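Surgical Skills II, Handout 4: Interrupted Suturing
Instructor: Anselmo Vasconcelos
Naston Building, Soline Lab

Read this before the May session. Bring your suture log.

1. Lining up the needle
Find the fold you are going to close and choose the entry point beside it. Hold the needle firmly in the jaws and bring the tip to the tissue before you push. Keep the loose thread behind the jaws and away from the entry point.

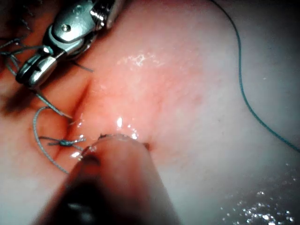
2. Driving the needle
Follow the curve of the needle. Pushing in a straight line tears the tissue and makes the hole larger. The second instrument stays near the suture line, jaws slightly open, ready to take the needle or steady the edge. Do not grab the point. 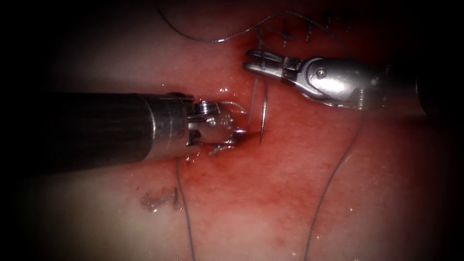 3. Tying
Pull the thread through and leave a short tail. Tie 4 throws, reversing direction each time. The edges should meet without turning white or bunching.

4. Practice log
Record each stitch on the Trindade sheet. Reading for this unit: course manual, pages 115 to 167.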